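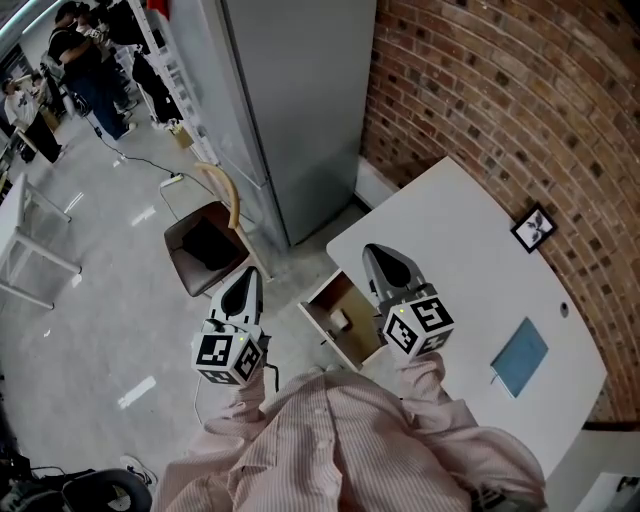
Print this page
E-mail this page

FAN MEET-AND-GREET – PRE-OPENING SAFETY CHECK
Halliday Theater, Druvside. Peltus album launch, September
Promoter: Stosach

Marks: OK / FIX / NOT SHOWN. "Not shown" means I was told it was fine and given nothing to look at.

1. Posted capacity for lobby – OK
Sign reads 202. The Stosach plan says the same. The plan also says "flexible" next to it, and I have crossed that out on my copy. Capacity for the lobby includes crew, security, label guests and whoever is filming for the fan page.

2. Street line – FIX
Barriers stop at the box office window. Past that point the plan relies on fans "self-organizing," a word I have now read in three different promoter packets without ever seeing it happen. Extend barriers to the corner or cap the line.

3. Wristband control – NOT SHOWN
Told that wristbands can't be passed back over the barrier once fastened. I asked for one and they hadn't arrived. Check on delivery.

4. Exits from lobby – FIX
2 exits, both unlocked, both swing outward. The left one has the merch table across half of it. I was told the table would be moved before doors. Move it now and tape the floor.

5. Step-and-repeat backdrop – FIX
Frame stands on its own feet with no weight on them. I pushed it with one hand and it moved. Sandbags both sides. The printed side looks very nice.

6. Autograph table – OK
Steady, no sharp corners, chair behind it doesn't roll. Gap to the wall is wide enough for the artist to leave without climbing over anybody.

7. Artist route, lobby to dressing room – FIX
Door at the end of the hall needs a key card and only one card was on site. The packet calls this a "private and secure transfer." If the person holding the card goes for coffee it's a private and secure dead end. Second card to security lead.

8. Security staffing – NOT SHOWN
Packet lists 6 at the front and says more will be "drawn from the theater team as needed." The theater's own sheet has those same people taking tickets. Want one list with each person on it once.

9. Lighting and cables – OK with comment
Ring lights are stable. Cables covered at the photo spot. Run behind the merch table isn't covered yet, see item 4.

10. Confetti – FIX
Described as "a small moment." There are 2 launchers and both point at the spot where fans will be standing for photos. Re-aim upward or drop it. I also haven't seen the material sheet.

11. First aid – OK
Kit stocked and in date. Water available at the front and at the end of the line. Better than last time here.

12. Surprise appearance – NOT SHOWN
There is a rumor online that the artist will walk the line outside. Stosach says no such thing is planned. Its social account was teasing it this morning. I'd like that in writing, and if it's on, items 2 and 8 get done over.

RESULT: not cleared to open. Recheck at 3 p.m. – FIX items first, then anything marked NOT SHOWN. Verbal updates will be marked NOT SHOWN again.

Print this page
E-mail this page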